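Print this page | E-mail this page

Malsha Paul
Thread: solid colour on folding cartons

I check carton proofs for a living and have had the same conversation with three clients since April. It concerns large areas of solid dark colour, green in particular, and why the box on the shelf doesn't match the box on the screen. Notes follow.

A carton panel printed in one flat dark colour is harder to get right than a photograph. A photograph has detail everywhere and the eye forgives small shifts. A flat panel shows every streak, pinhole and scuff.

Most of the deep greens I see are built from cyan, yellow and some black. If any of the three drifts during the run, the green drifts too. A little extra cyan takes it towards teal. Too much black and it goes muddy.

The alternative is a single premixed ink. It costs more, because it needs its own unit on the press and a wash-up before and after. For a panel that is mostly one colour I would still pay for it.

Ashraful Abeysekara at Gautier ran the same green both ways for us last year, on the same board. The built version changed visibly between the start and the end of the stack. The premixed one stayed within what we'd agreed. We kept sheets from both and I still show them to people.

Next, white lettering. On ordinary cartons white lettering isn't printed at all. It is bare board with the colour left off around it, so the white is only as white as the board.

Cheap board tends to be grey or slightly cream. Against a dark green it will look white enough in the shop. Put it beside a better board and the difference is plain.

Large numerals survive this process well. Small ones don't. With a built green, the inks have to line up with each other along every edge of every character, and if one is slightly out you get a coloured fringe that eats into the thin strokes. 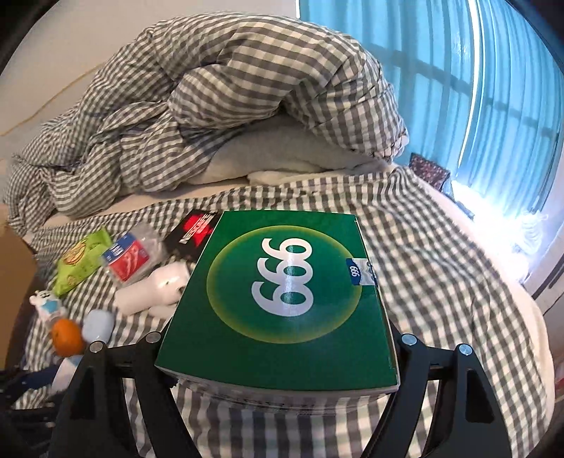 My working rule for reversed type on a built colour is eight point minimum, no fine serifs, medium weight or heavier. On a premixed ink I will go down to six. Below that, put the text on a light patch and print it dark.

Soft glows and fades inside a solid are a separate problem. The fade has to go from full ink down to very little, and the lightest dots may not print at all. The result is a hard ring where the designer wanted a smooth edge.

The fix is to stop the fade before it reaches zero. Leave a small tint of yellow in the lightest part. It reads as light against the dark surround and the ring goes away. Sewwandi Ekanayake taught me this on the Proka job and I have used it on every fade since.

Varnish. A gloss coat darkens a deep green and a matt coat makes it look paler. People approve an uncoated proof, then query the colour when the coated cartons arrive. Ask for the proof with the finish on it. If that isn't possible, write "uncoated" across the proof in pen before anyone signs.

Matt coatings also mark. On the Hideo cartons we had pale rub lines on the long edges after one lorry journey. Same ink and board with a harder coating from Pandell, same route: far fewer lines. The harder coating is less pleasant to the touch. The client accepted it.

Folds. Dark ink cracks along a crease and shows the board underneath as a pale line. Check the grain direction before blaming the ink. Nasrin Shirazi sent back a full delivery of 800 cartons for this, and the cause was a layout that had been turned to save board.

Glue flaps must be kept free of ink and varnish, but run the colour a few millimetres past the fold. If it stops exactly on the fold, any small cutting error leaves a pale strip down the corner of the box.

Lighting when you approve. Look at the sheet under a proper viewing lamp, then take it to a window, then to whatever lighting the shop uses. Two greens can match under one lamp and differ under another. I was caught by this on a Saturday approval done under warehouse tubes and had to own up to it on the Monday.

What I ask for now, in writing, before a run with a big solid:
- a signed colour swatch on the real board with the real finish
- a light limit and a dark limit either side of it
- sheets pulled from the start, middle and end
- the ink recipe kept by the printer for the reprint

The reprint matters more than people expect. Old and new stock will sit next to each other on the shelf. If the first batch was matched by eye with no swatch kept, the second has nothing to be matched to.

Reply to Piyumi Kanagaratnam, who asked about swatches: keep them in a closed envelope, away from heat, and replace them when they start to fade. Mine are dated on the back. Yellow goes first, so an old green swatch turns bluish and will mislead you.

Board weights are in a separate thread, which I'll repost when I've corrected the table.

Print this page | E-mail this page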